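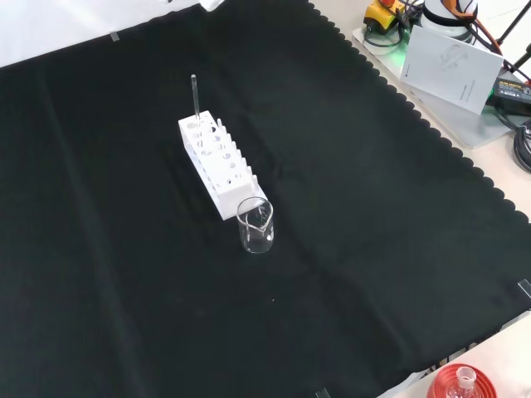 What is a test tube rack for?

A test tube is a thin glass tube with a round bottom. It can't stand up by itself, so it goes in a rack. The white rack has two rows of round holes, in different sizes, because test tubes come in different widths. One tube is standing in it.

The short pegs along the side are for drying. After washing, a tube is turned upside down and slipped over a peg so the water runs out.

The small glass pot is a beaker. It has a spout for pouring and marks on the side to show how much is in it.

Words to learn: rack, beaker, spout, peg

Written by Llinos Bellis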